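About Godoy

We're a small language school above the bakery on Ferer Street, and we teach Portuguese to anyone who wants to learn it! Zuleica Lacerda started the first class with three students and a borrowed whiteboard, and she still teaches beginners every Monday night.

Our groups never go over 15 people, so everyone gets to talk - and we do mean talk. You'll be ordering coffee, telling stories and arguing over soccer well before you've got all the verbs down.

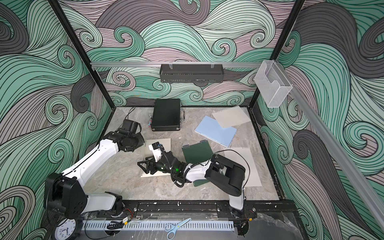
Jeferson Brandão runs the evening conversation groups and picks the songs we learn from (he takes requests, mostly old samba). A full course is 36 lessons, and you can join at the start of any month except August, when we all go visit family.

Come sit in on a class first. It's free, and there's always cheese bread on the table by the door.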